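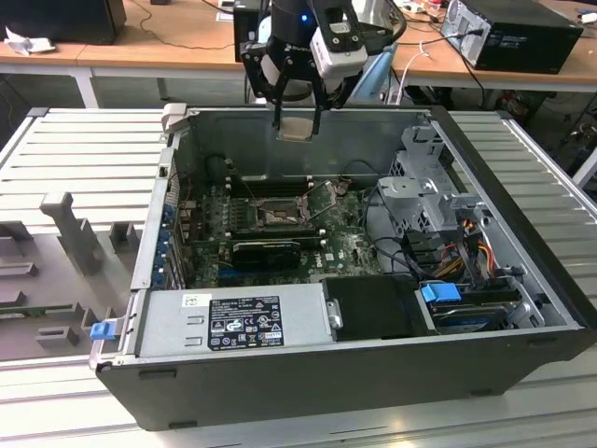
Open tower on its side, CPU socket empty, bracket and lever up.

From: Clémence Charpentier
To: league-list
Date: Wednesday, March 20, 2019
Subject: Re: Re: seeding for the spring tournament

Quick one from my phone, practice starts in 5 minutes and I still have the ball bag in my trunk.

Short version: yes the seeding changed, no it was not a typo. Vastby is the one seed now, Likska two. Bundus drops to three. Rest of the bracket stays as posted Monday except Hoarau moves up a line and gets the late game.

Longer version for those who asked (answers mixed in below).

> Clémence, I'm confused by the new bracket. We beat Likska twice this
> season, once at their place, and we're sitting behind them. Our record
> is better than theirs. How does that work? My kids' parents are asking
> and I don't have an answer for them. Also is it still the same points
> formula as last year or did that change and I missed the email?

Formula did change. It was in the October packet, page 2, right after the uniform stuff. I know, no one reads the October packet. Last year was straight win percentage, and head to head broke ties. This year it's win percentage plus opponents' win percentage, and head to head only counts if two teams land on the exact same number. You and Likska didn't land on the same number. Not far off, but not the same.

What hurt Bundus was the holiday weekend. You won both games but against two teams that have hardly won all year, so your opponents number went down even with the wins. Likska lost to Vastby that same weekend and barely moved. I don't love it either. I voted for the old way, it's in the minutes.

> Second thing, the Vastby game that got called at the half for the
> lights. The scoresheet says final. Our understanding was that it would
> be finished later. Did that count as a loss for us?

It counted, yes. Rule is if the first half is complete and the teams can't find a make-up date inside two weeks, the score stands. I emailed both schools three dates. Vastby took the first one, never heard from your side. If somebody did answer me, please forward it tonight with the orignal date on it and I'll look again. Even if that one gets tossed I think you stay three, but I'd have to run it.

> Last thing. How many tickets do we get and is there a visitor's
> section this time? Last year we had grandparents standing in the
> hallway.

Hoarau's gym holds nearly 1000 with the upper bleachers pulled out, and they've promised to pull them out. Each school gets 338 for the semifinal night, two schools per session, rest go on sale at the door. Visitors side is the one across from the benches. Please don't let your students sit behind the scorer's table again, the officials asked me specially.

> Thanks for sorting this out. Not trying to be difficult.

You're not. Better to ask now than at the gym.

Other bits while I'm here:

- Rosters. Still missing from Likska JV girls and Bundus boys. Need names AND numbers. If a kid switched jerseys mid season, put the new number.

- Warmup balls. Bring your own. Hoarau supplies the game ball only.

- Bus parking is behind the gym, not on the street. Street got two buses ticketed last winter.

- Scorekeepers: one per team at the table 20 mins before tip. Home book is official. Home team is the higher seed, wears white.

- Third place game. Boys yes, girls no, the girls coaches voted it down. Don't email me about it, talk to your own coach first.

- All-district ballots. You can't vote for your own players. Got a few back already that did, those are going back to you.

Corrected bracket goes up tonight once I get home to a real computer. If you printed the Monday one please throw it out, I saw it taped up at Vastby already and that one has the wrong time for the second semifinal.

Ok they're letting us in the gym. Reply to me not the whole list unless everbody needs it.

Clémence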